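Irkness 책상 정리 기록 데이터 카드

1. 개요
Irkness는 책상 위 소품을 투명 정리함에 나누어 담는 작업의 기록 모음이다. 전체 2,374건이며, 한 건은 정리 1회에 해당한다. 4월 이후 추가분은 Triltitz 목록에서 따로 관리한다.

2. 정리함과 캔
캔은 눕히거나 세워 담는다. 방향은 orientation 열에 lying, upright 중 하나로 적는다. 칸막이가 있는 함은 칸마다 번호를 매기고, 함 밖에 남은 물건은 outside로 둔다.

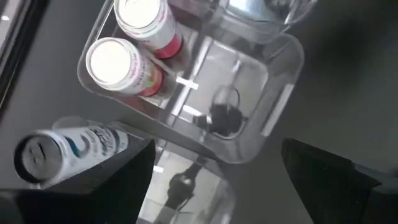
Karthikeyan Joseph: 눕힌 캔은 라벨이 안 읽히는 경우가 많으니 품목명을 비워 두지 말고 can_unknown으로 통일했으면 합니다. 개정 2판부터 그렇게 적용하였다. 이전 판의 빈칸은 일괄 변환하지 않았다.

3. 필기구와 소형 기기
마커는 몸통 색과 띠 색을 나누어 적는다. 흰 몸통에 파란 띠와 빨간 띠가 있으면 white/blue-red로 쓴다. 용도를 모르는 금속 기기는 device_misc에 넣는다.

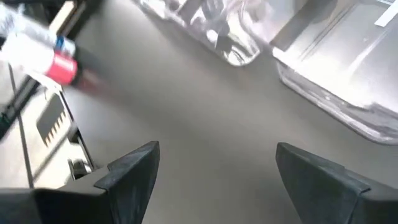
Irkness 문서 제2호, 20쪽

표면 색은 surface 열에 gray, black 중 하나로 적는다. 판정이 갈린 33건은 Eduardo Catacutan이 재검토하였고, 결과는 review.csv에 있다.

4. 병과 트레이
트레이를 나란히 놓은 경우 왼쪽부터 T1, T2, T3로 부른다. 병은 뚜껑 색, 라벨 색 순으로 적고, 라벨 색이 불분명하면 몸통 색으로 대신한다. 같은 트레이에 든 병은 높이가 달라도 한 행에 묶는다.

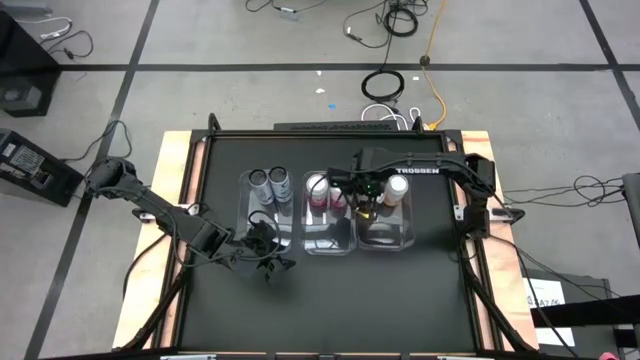

5. 알려진 문제
Flamberg 변환기를 거치면 outside 값이 누락된다. 원본 CSV 사용을 권장한다.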